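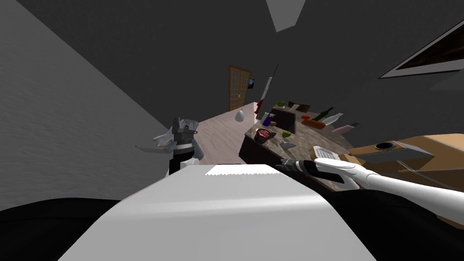

Sim kitchen, right arm over the little white box.

OK quick one, I have the budget call with Benedicta on Friday and my notes are a mess so I'm dumping them where I can find them.

Where we are: still simulation only. No arms bought. Selorm wants two, one for each side, same as the model we run now. I want one arm and a decent bench first. Oisín wants whatever gets here before October is over.

Quotes so far. Brindcombe came back with 1,803 per gripper, fingers not included (!!). Flumow is cheaper on paper but 14 weeks lead time and they wont hold the price. Antwi, no relation to Ohemaa, she's sick of being asked, only do leasing, minimum 3 months. Leasing looks bad on the spreadsheet and good everywhere else. Going to argue for it anyway.

Things I forgot last time and got told off for: shipping. Mounting plates. Spare fingertips. An e-stop that isn't the one we borrowed from Fiifi Sulemana's lab and have to give back. A counter. Yes, a real counter, at real height, with a cabinet under it, not two folding tables clamped together.

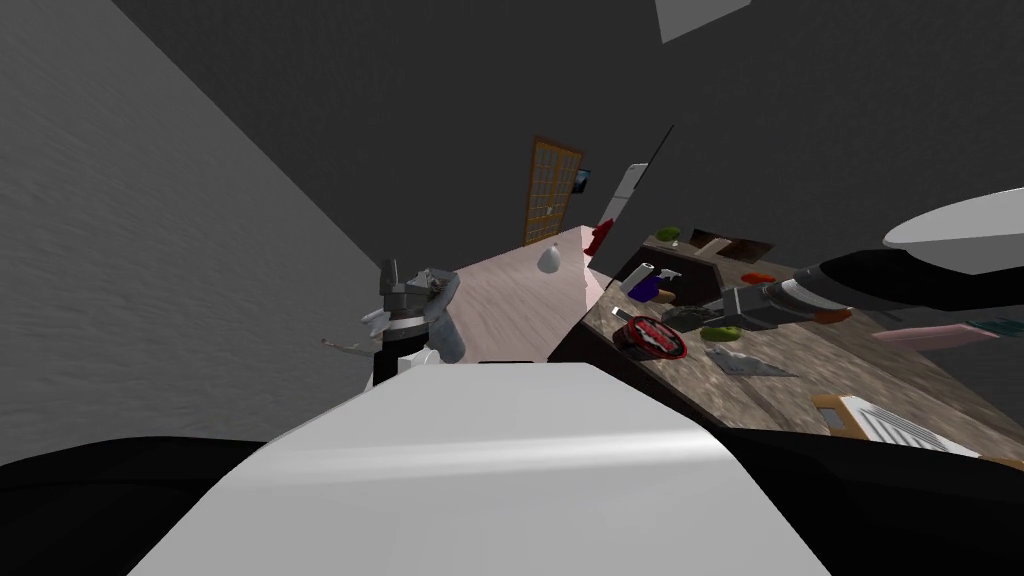

Props are the line I keep getting asked about. Benedicta crossed it out once already, "surely you have kitchen stuff at home". I do, and I'd like to keep it. We need doubles of everything so a dented tin doesn't stop the day. Just going by the sim counter that's a spray bottle, a patterned tin, a dish rack, some sort of green fruit right under the orange fingertips, and whatever that crumpled gray thing is (cloth? have to ask Selorm). I put 400 down for the lot. Fruit should be the plastic kind, I'm not expensing limes every week.

Gripper choice is still open. We've got different hands loaded in different runs and I can't budget for all of them. Pick one, people. Ohemaa says she'll have the grasp numbers to me Thursday night, which leaves me about one coffee to read them.

Also Funby, the scheduling thing, renewal is due. Does that come out of equipment or software? Last year it came out of neither and then there was an email.

To do before the call:
chase Flumow re price hold
get the lease terms in writing
ask Oisín what he acutally needs by October vs wants
measure the door. Seriously. The bench has to get in through it.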